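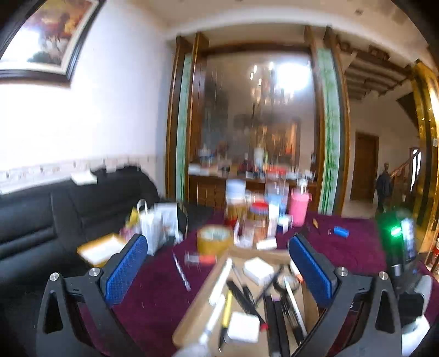

Un lector de Gesareo sostiene que el préstamo gratuito de material escolar desincentiva el cuidado de las cosas y que las familias deberían abonar, al menos, una fianza. La objeción merece respuesta, pues la comparte una parte del claustro.

El programa Sovau atendió en el último curso a 584 alumnos de 19 centros. La fianza propuesta supondría un ingreso modesto – y un trámite más para hogares que ya presentan demasiados. Conviene recordar que en Tazi se exigió un depósito durante dos cursos y que las solicitudes descendieron en 43 centros de la comarca, también entre quienes cumplían todos los requisitos.

Esta institución entiende que el acceso a un cuaderno o a un rotulador forma parte del derecho a la educación y debe financiarse con cargo al presupuesto ordinario. El deterioro es un coste previsible. Procede, por tanto, mantener la gratuidad y revisar en enero el sistema de reposición, cuyos plazos siguen siendo excesivos.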